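Teach It With Your Hands First
6/29/21

There are two common ways to show a robot arm a task. In the first, a person takes hold of the arm itself and moves it through the job while the arm records where its joints went. In the second, a person sits or stands a few feet away and drives the arm with a second set of handles, watching it directly or on a screen. Most labs pick one early, usually on the basis of what they already own, and stay with it. I think the order matters more than the choice, and that most groups should start by hand even when they intend to collect nearly everything by remote control.

I came to this view through drive swaps. Our group spent the spring on the job of pulling hard drives in caddies out of a server chassis and putting others in. A person who has done it for a week stops thinking about it. The caddy goes into the slot, there is a little drag along the guides, and then the connector at the back meets its mate and the feel changes. The whole skill is in that last quarter inch. If the caddy is slightly crooked it will still go most of the way in, and a beginner will push harder, which is the wrong thing to do with a row of small contacts.

Robel Araya set up our remote rig in March and it is a good one. The handles are light, the delay is short, and a new operator can pick up a block and stack it within a few minutes. We collected 306 demonstrations of drive insertion on it before anyone had moved the arm by hand through the same task. I was in favor of this at the time. The handles are faster to reset, nobody has to lean over the bench, and the operator's arms stay out of the camera view, so the recordings show the policy what it will see later when it runs alone.

The trouble was in what the operators had learned to do. The handles gave them no sense of force. They could see the caddy stop, but they could not tell whether it had stopped against the guide, the lip of the slot or the connector. So each of them worked out a private habit. Ayana Degefa would back off and come in again at a new angle. Kidus Workneh wiggled. I pushed and hoped. When we trained on the lot, the arm did a mixture of the three, and it was poor at all of them.

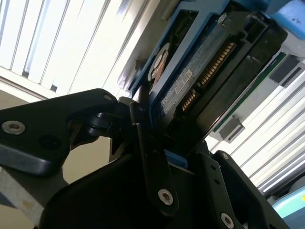

Tekle Beyene suggested that everyone put the handles away for a week and do 40 insertions each with their own hands on the arm. The data was not meant to be used, and we threw most of it out. When you hold the arm near the gripper you feel the contact through the metal. It is dull, and the weight of the arm gets in the way, but it is there. By the second day we all agreed on where the caddy liked to bind and which way to tip it to free it. We had not agreed on that once in the month before.

Then we went back to the handles and collected 207 new demonstrations. They were slower than the first set, and much more alike. The operators paused in the same place, just before the connector, and corrected in the same direction. The arm trained on this smaller set did better than the one trained on the larger set. I do not want to make too much of it. We were also more practiced by then, and we had fixed a loose mount on the bench, so I can't say how much of the gain came from the week of hand work. I would still do it again.

There is an argument on the other side that I take seriously. Gadisa Birhane, who ran the collection at Henley before joining us, holds that a demonstrator should never know more than the robot can sense. If the arm has only cameras, then a person who has felt the connector will act on knowledge the cameras don't carry, and the policy will be asked to copy a decision it has no grounds for. He would rather have operators who are as blind to force as the machine is, and let them find whatever can be found by looking.

I think he is right about hidden knowledge and wrong about what follows. Most of what we learned by hand turned out to have a visible side. A caddy that is binding sits at a small angle, and the gap along one edge is wider than along the other. We had been looking at that gap for weeks without knowing it meant anything. Once we had felt it, we could see it, and we began setting the wrist camera so that it stayed in view. The camera had been able to see it all along – the people had not.

Hand guiding has real costs. It is tiring, and a tall operator and a short one will move the same arm differently. Your hands end up in the pictures. For long tasks, or for two arms at once, it is close to useless. I would not want to gather 2,000 demonstrations that way, and I would not ask anyone else to.

But a week is cheap. Before a group writes its instructions for operators, the people writing them should have pushed the part into place with the arm in their hands, enough times to be bored by it. Ours now run to a page and a half, and the longest paragraph is about when to stop pushing.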